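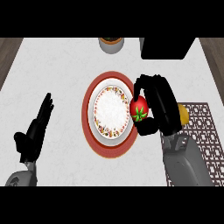

A computer-made kitchen table, with a robot's right hand holding a tomato beside a plate.

How do you teach a robot to put a tomato on a plate?

You could try telling it. Think about what you would have to say, though. Move your arm forward. How far? Close your fingers. How tightly? Turn your wrist. Which way, and when should you stop? Even a small job is made of lots of tiny movements, and most people do them without thinking.

Writing all of those movements down as computer instructions takes a very long time. If the tomato is in a different spot the next day, the instructions may not work any more. So robot teachers often do something else. They show the robot.

Two ways of showing

The first way is to take hold of the robot and move it. A person holds the robot's arm and guides it through the job, a bit like someone helping you to hold a tennis racket. The joints are set so that they move easily when pushed. While the arm is being moved, the computer keeps a record of how far each joint bends.

The second way is by remote control. The person doesn't touch the robot at all. They might wear special gloves, or hold a controller in each hand. When they lift their hand, the robot lifts its hand. When they curl their fingers, the robot's fingers curl too. The proper name for this is teleoperation. "Tele" comes from a Greek word meaning "far off", and you can find it in "telephone" and "television" as well.

Teleoperation is handy for robots with hands that have several fingers. It would be hard to push every finger into place by yourself, and you would probably get in the way of the robot's cameras.

Practising inside a computer

The robot at the top of this page is in a simulation. A simulation is a pretend world inside a computer, like the world in a video game. The table, the plate and the tomato are all drawn by the computer, and so are the robot's two arms.

A person can still control a robot like this. They watch a screen or wear a headset, move their own hands, and the pretend hands copy them.

There are good reasons to practise this way. A pretend plate costs nothing if it gets broken. You can put everything back where it started by pressing a button. You can also change the table, swap the plate for a bowl or move the tomato to a new place, and nobody has to go to the shops.

Real life is harder, of course. Real tomatoes can be soft or slippery, and a simulation doesn't always get that right. A robot that has learned in a simulation still needs to be tested with real things.

What does the robot learn?

Each time a person does the job from start to finish, it is called a demonstration. Hunine is a training project where learners collect demonstrations for kitchen jobs. One set might have 38 of them, all for the same job. Each one is slightly different. A person may reach from the left one time and a little higher the next.

The computer looks for patterns in the demonstrations. It compares what the robot could see with how its hands were moving at that moment. This is called imitation learning, and "imitation" means copying. After enough practice, the robot can try the job without a person controlling it.

It doesn't always go well. In one Hunine test, the robot had 29 tries at putting a piece of fruit in a bowl. It missed on seven of them. When that happens, the team may go back and record more demonstrations — often of the part that went wrong, such as letting go too early.

Try it yourself

You need a friend, a plate and something that won't break, such as a rolled-up sock. Your friend is the robot and must keep their eyes shut.

First, use only words to get them to pick up the sock and put it on the plate. Then put the sock back and try again, this time gently guiding their hand with yours.

Which way was quicker? Swap places and have three goes each.

Words to know

Demonstration: showing how a job is done, from start to finish.
Imitation learning: learning by copying.
Simulation: a pretend world made by a computer.
Teleoperation: controlling a machine from a distance.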